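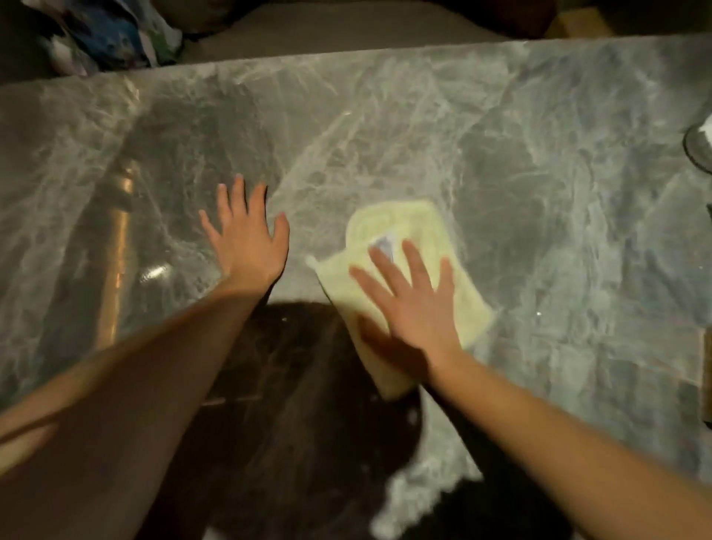

## Kit watch: Grulix wipe pack, version 2

Quick one before the rest of the issue, because three of you wrote in asking and I have had the thing in the office long enough to have opinions.

Brondlow have put out version 2 of the Grulix wipe pack. For anyone who skipped the last round: it's an add-on for people who already own a two-arm setup. You get a software license, a pair of soft palm pads, a box of cloths and access to the clip library, which is people cleaning counters by hand, seen from head height. Over 700 clips now. Kitchens, bathrooms, a lot of stone. You train on theirs, or on theirs plus your own.

Price is 229 for the pack on its own, 298 with the support plan. More on the support plan below, I have a gripe.

**What's new.** Mostly the two-hand stuff. Version 1 treated wiping as a job for one arm and let the other one hang there doing nothing. People don't clean like that. One hand braces, the other one pushes the cloth, and the pushing goes better for it. The new clips are labeled for both hands, and the planner will now park the off hand on the counter if it thinks there's room. Sometimes it parks it somewhere dumb. You can draw a keep-out box and I'd suggest drawing one on day one.

**Shiny surfaces.** This is the big one. Miłosz Olszewski ran the first version at Stępień, where they do fit-outs for small hotels, and his main complaint was that polished stone drove it nuts. Reflections read as objects. It would go around a faucet that was only a reflection of a faucet, or stop dead at its own arm. Version 2 has a lot more gloss in the library and he says it's "better, not fixed." My time with it says the same. On matte laminate it just gets on with it. On dark polished stone it still hesitates, and under a bright light it hesitates more. Turn the overheads down if you can. 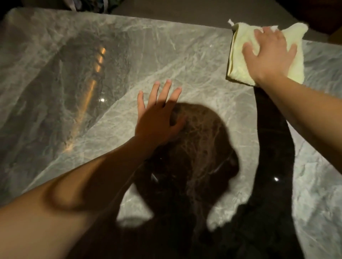
*Marble counter and basin, left hand flat, folded yellow cloth under the right. Plenty of reflection to contend with.*

**Cloths.** Use the ones in the box to start. I tried a thin cotton one from home and the pads skated right over the top of it. Something with a bit of fluff, folded into a pad, holds much better. Fold it yourself, the pack does not fold. It doesn't know about care labels either, so put the label wherever you don't mind it. If the cloth bunches up there's a "reseat" step that lifts, shifts over and presses down again. Slow but I like it.

**Basins.** Flat counter only for now. Edges of a sink are listed as "preview" and I would leave that switch alone. Brondlow say proper basin support is due in May. I have heard dates from them before so pencil, not pen.

**Recording your own.** Godelieve Segers at Vonosier added her own clips on top of the library and had some tips, which I'm passing along more or less as she sent them:

- Don't tidy up first. Leave your usual clutter near the counter or the thing only learns showroom counters.
- Keep both hands in view, even the one that's not doing much.
- Do the same stretch again with the light changed.
- Lean in like you normaly would. If you stand back to be helpful you end up with clips of somebody standing back.
- Name your files before you upload. Renaming inside the tool is miserable.

She's using it on vanity tops and is happy enough to keep paying, which from her is high praise.

**The gripe.** Support plan. The extra money gets you email replies and early builds, but the early builds reset your keep-out boxes. Every time. I lost an afternoon to that. They know about it, there's a ticket, no date on it. Export your boxes before you update.

**Worth it?** If you have the arms already and your counters are mostly plain, yes, get the 229 one. All polished marble? Ask for the trial first and run it in your own room with your own lights. Version 1 owners get the update free but teh pads are seperate.

Brondlow are taking trial requests until 18th March. Tell them which arms you have, they'll ask anyway. If you've run it on granite or glass, write in, I've got space next issue.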